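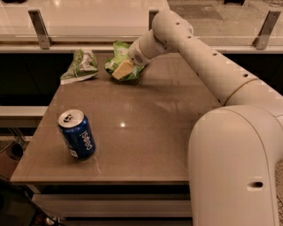 Lucienne Hoarau wrote to us in September that she'd used Teltuvon on her kitchen table and then on the two side tables as well, and could we please bring back the bigger tin, as she was getting through the small ones at a rate.

Well, Lucienne, we have! Teltuvon Table Cream is back in both sizes, and it's the same soft, slow-drying cream we've always sold, made for us by Clarkik to the recipe we settled on with them when the shop was still one shelf in Nakmont. It is meant for sealed and varnished tabletops, shiny or satin, and it lifts finger marks, drink rings and that slightly tacky feeling a busy table gets by the end of the day. There's a faint smell of orange peel while you work, and then it goes.

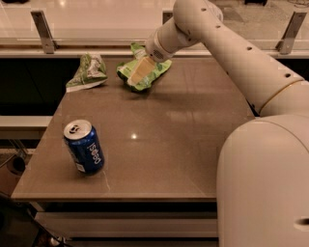 Glossy brown tabletop with a drinks can and snack bags

How to use it

Clear the table and wipe away any crumbs first (a dry cloth is fine). Put a blob the size of a hazelnut on a soft cloth and work it in along the length of the table, a patch at a time. Leave it for 8 minutes, go and put the kettle on, then buff with a clean cloth. One small tin does around 13 family-sized tables, though if you're heavy-handed like me it will be fewer. Please don't use it on bare or oiled wood. We keep the Sebastian wax for those, and it's a much nicer job on them. 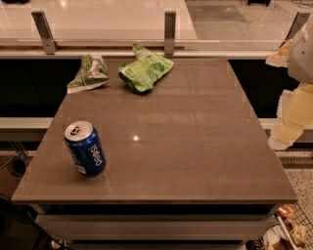

Everyday tables are what we had in mind when we asked for the cream to be made, much more than the good dining table that only comes out for birthdays. People do ask whether they have to be careful afterwards, with coasters and so on, and I always say please just use the thing. A can of Pepsi stood straight on the brown top, a couple of crumpled green snack bags over by the far edge, that's how a table gets lived on, and a quick wipe with a damp cloth should be all it needs between creamings. Sticky spills are best dealt with the same evening, before they set.

Sizes: small tin, large tin
Suitable for: varnished, lacquered and sealed tops
Not suitable for: bare wood, oiled wood, unsealed stone
Storage: lid on tight, away from radiators

Cloths are sold separately, in packs of 2.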